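Simon gets his hand looked at

I promised a few of you an update on Simon, so here goes. For anyone new, Simon is the robot hand I look after at Brirnau. He came with the name and I wasn't going to argue. The last post ended with me swearing at his fingers, and I'm pleased to say we've moved on to swearing at his thumb.

The ring finger was the easy one in the end. Two screws, a drop of threadlock, a cup of tea while it set. What took me most of Monday was the calibration afterward, where you open and close each finger slowly and write down where it thinks it is and where it really is. Mafalda Patrício wrote our version of the routine and it runs 300 cycles per finger, which is a lot of time to spend watching something wiggle! I brought knitting.

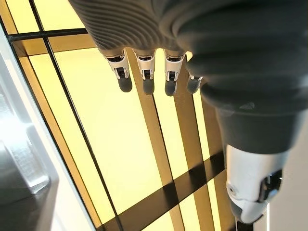

Photo: wrist camera, Brirnau workshop

I do most of my checking with the fingers pointing down, because any slop in the joints shows up better that way. The white knuckle shells are what I look at first. They're glossy, so a hairline crack catches the light nicely, and there's a dark little slot in the middle of each one where fluff loves to collect. I go in with a soft brush (an old makeup brush, don't tell my sister) and never with compressed air — I did that once and blew grit straight into the linkage.

The ribbed gray covering gets a wipe with a barely damp cloth and that's it. Wenche Hovland over at Stomudlow uses a bit of dish soap on hers and says it's fine, but hers is older and she's braver than me.

Now, the thumb. It has been throwing error 3306 on and off, always after a long run, and the manual just says "check base joint." Thanks! I've had the housing open twice. The cable looks okay, the connector looks okay, and I've redone the screws with the small driver at 17 on the dial. My money is on the Patard spring, so I've ordered 4 of them, and they should be here by the end of next week. Until then Simon is on short runs only, with a rest in between, and I'm writing down every error in the green notebook.

If you've fought with 3306 yourself, leave me a comment, especially if you fixed it without pulling the whole thumb off.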